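Flat vs. round patch cords in a small open rack

jelle_wouters
I'm recabling the open two-post rack in our back office at Trerstead. One switch, one patch panel, everything within arm's reach. The old cords are a mix of lengths and most of them are too long, so there is a loop of slack hanging off every port. I want to replace the lot in one go. The supplier offers thin 28 AWG cords and standard 24 AWG cords at nearly the same price. The thin ones would tidy up much better. Is there any reason not to use them for everything? I also have the option of flat cords, which I have never used.

zraju
Thin cords are fine at patch length. The issue is resistance. 28 AWG has roughly two and a half times the DC resistance of 24 AWG, so it runs warmer under PoE and you have to derate the total channel length. For a one-foot jump from panel to switch you will never see the difference. I would avoid flat cords. Many of them don't hold a consistent twist, and some have no rating I would trust.

Kink behavior matters more than gauge in my experience. A soft jacket folds where you pinch it and stays folded.
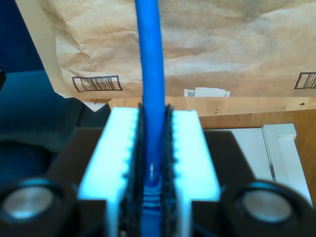
The usual rule is a bend radius of four times the outside diameter for unshielded cable. That gives the thin cords an advantage, because the same physical bend is gentler relative to the diameter.

lubis_j
Disagree on the flat cords, partly. I used them under carpet at the Nulau site and they passed certification at gigabit. They're bad in a rack because they only bend in one plane, so you end up twisting them to reach the port. As a blanket "avoid" it's too strong.

zraju
Passed when new. Did you retest?

lubis_j
Once, in October. Same result. I'm not claiming they last forever.

L.Seixas
Color scheme, before you order. Pick one and write it down on paper taped inside the panel cover. At my last job it was blue for desks, yellow for phones, red for anything you must not unplug. Then someone ran out of yellow and used blue, and the scheme was worth nothing after that. Labels at both ends are more reliable than color.

Also measure from the panel port to the switch port along the path the cord will take, through the side manager if you have one. Straight-line measurements always come out short.

jelle_wouters
No side manager. I was going to run them straight down from the switch to the panel directly below.
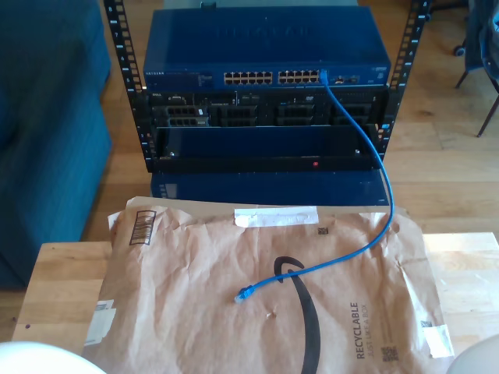 The panel would have one blank unit between it and the switch. Cords 2 feet long seem generous, one foot seems tight for the end ports.

eskola
Skip the blank unit. Put the panel directly under the switch, port over port, and use six-inch cords. No horizontal runs at all. I did this at Karnaron and removing a cord takes seconds.

L.Seixas
That works until you add a second switch or the port order stops matching. Then you have six-inch cords that reach nothing. I'd keep the blank unit and put a brush plate in it.

eskola
He has one switch. Buying for a second one that may never come is how you get the slack he is complaining about.

zraju
Both are workable. One thing on six-inch cords: check the boot length. With long molded boots at each end there is hardly any cable left to bend, and the strain goes into the jack. Slim boots or none.

jelle_wouters
OK. Going with 28 AWG round, slim boots, one foot, blank unit stays for now. Velcro - no zip ties. I'll leave the uplink as 24 AWG since it's a longer run to the Simanjuntak cabinet next door. No flat cords.

lubis_j
Reasonable. Order 5 spare in each color. The second batch never matches the first.

Last updated: 11/2/24
Contact the moderators | Copyright remains with the individual posters | Back to top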